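Freestanding tub vs built-in for a small main bathroom

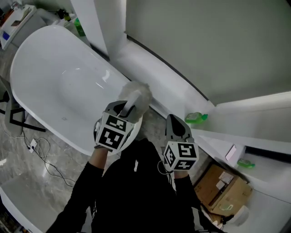
Zanstead Owner Builders Club > Wet Areas and Plumbing

wattle_end
Started 06/09/2023

We're down to the last decision on the main bathroom and can't agree. The room is narrow and the old built-in bath has already gone to the tip. I want another built-in with a tiled hob. My partner wants a white oval freestanding one on grey marble-look tiles, same sort of thing as the photo up top.

My worry is cleaning behind it. The wall side would have a gap of 27 mm if we go with the one she likes, a bit more if we move the vanity. Has anyone lived with a gap like that for a few years?

KBahrami
Don't do it at 27 mm. You can't get a hand in there and you can barely get a mop in. We had one at our last place in Wumstead and the gap filled up with hair, dust and the odd bath toy. I ended up using a ruler with a sock on it.

Either leave enough room to walk a vacuum head around it or buy a back-to-wall model. Those look freestanding from the front and get siliconed at the back.

Kianoush Bahrami

tilerman7
Back-to-wall is fine if your wall is straight. In a renovation it usually isn't. I've seen silicone beads as wide as my thumb trying to hide a bowed stud wall. Check it with a long straight edge before you order anything.

Built-in is still the better bath for kids, in my opinion. You've got somewhere to sit and somewhere to put the shampoo.

esi_g
I'll disagree with tilerman7 on the kids. We have three and a freestanding tub and it has been no trouble. A stool beside it does the same job as a hob. The grout on our old hob was mouldy all the time and I was forever at it with bleach.

What I would say is think about where the tap goes. We put in a floor-mounted one and it wobbles. The plumber has been back twice. Wall-mounted next time.

KBahrami
Floor mixers wobble when they're fixed to the screed and not down to the slab. That's an install problem, so I wouldn't write them off.

esi_g
Could be. I still paid for it.

wattle_end
Thanks all. The floor is timber, not slab, so that's probably a vote for the wall-mounted tap. Tilerman7, I put a level on the wall this arvo and it's out by 7 mm over the length of the bath. Is that too much for back-to-wall?

tilerman7
You can lose 7 in the wall sheeting and adhesive if the tiles aren't up yet. Pack the studs first. If the tiles are already up, forget it.

Timber floor, you also want to look at the weight. Acrylic is all right in most houses. Stone composite or cast iron full of water with an adult in it, get someone to look at the joists.

grubscrew
Nobody has mentioned the waste. With a freestander the trap has to be in the right spot before the floor goes down, and the templates that come in the box aren't always right. Ours was printed at the wrong scale. Wait until the bath is on site and measure off the bath.

Also we have a Vitus acrylic from Akbari's in Zanstead. $2266 with the waste included. It has picked up some fine scratches near the plug end but they polish out with car cutting compound.

tilerman7
I wouldn't use cutting compound on acrylic. It dulls it. Use the proper kit.

grubscrew
Done it twice, still shiny.

esi_g
Check whether your builder's plastic comes off before or after the painters, too. Ours came off before and there was ceiling white all through the tub.

Esi Gyamfi

wattle_end
Tiles aren't up, so we're going to pack the wall and get a back-to-wall in acrylic. She's fine with that as long as it's oval at the front. Will ring about delivery times tomorrow. Does anyone know if the back-to-wall ones come with an overflow, or is that extra?

KBahrami
Depends on the model. Ask for the spec sheet and check the overflow and the waste size while you've got it.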